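The Inheritance

My aunt left the apartment in Flotville to the two of us jointly, on the condition that we empty it together. She had a sense of humor about my sister and me, and she'd had plenty of time to plan.

I took the kitchen, where I thought feelings would be fewest. My aunt cooked one dish in one pot, a bean soup she called Benjelloun after the street she was living on when she first got it wrong. She made it every winter and most of May. The pot had outlived two stoves and a husband, and it was out on the counter when we let ourselves in, with its lid off, as if she'd stepped down the hall to complain about the neighbors.
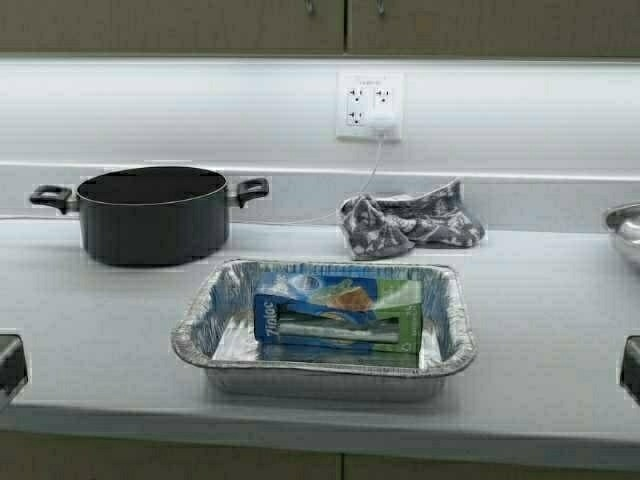
The pot was promised to me, my sister called from the other room, so don't even think of wrapping it in newspaper and putting it in your pile.

I hadn't thought of wrapping it. I had thought of carrying it down to the car under my coat, and I resented being accused of the wrong crime.

"Promised when?" I said.

"At Prutgate. At the lake. You were sulking in the boat."

I had been sulking in the boat, that much was true, so anything could have been promised to anyone. I looked inside the pot for guidance. Then I picked it up by both handles and put it down again a little closer to my side of the counter.

We worked without talking for a while. In a drawer I found 132 rubber bands and the instructions for an iron she had given away before I could drive. I know it was 132 because my aunt had written the number on the envelope, with earlier totals crossed out above it. My sister found the letters from Sullach, read the top one, said "Well," and wouldn't tell me what was in it. I offered her the rubber bands. She said they weren't equivalent.

By four o'clock there was only the jacket to settle. It was dark and closed up to the collar, and it had come back from the cleaner's in its plastic and stayed in it. My aunt was saving it for good, and good had apparently never come up.

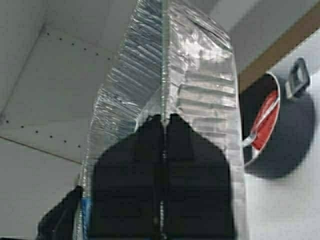
My sister said it would fit me. I said it would fit her. Neither of us wanted to be the one to tear the plastic, which my aunt would have considered showing off.

"If you take the jacket," my sister said, "I take the pot."

"And the letters?"

"The letters are separate."

I said I would need to think about it, and she said I'd had since the boat. So I took the jacket, plastic and all, and laid it across the back seat like a passenger who had been taken ill. She came down behind me with the pot in her arms and stood at the curb, waiting for me to open the other door. She had come by bus.

I drove her home. At the second light she asked if I remembered how much salt went in.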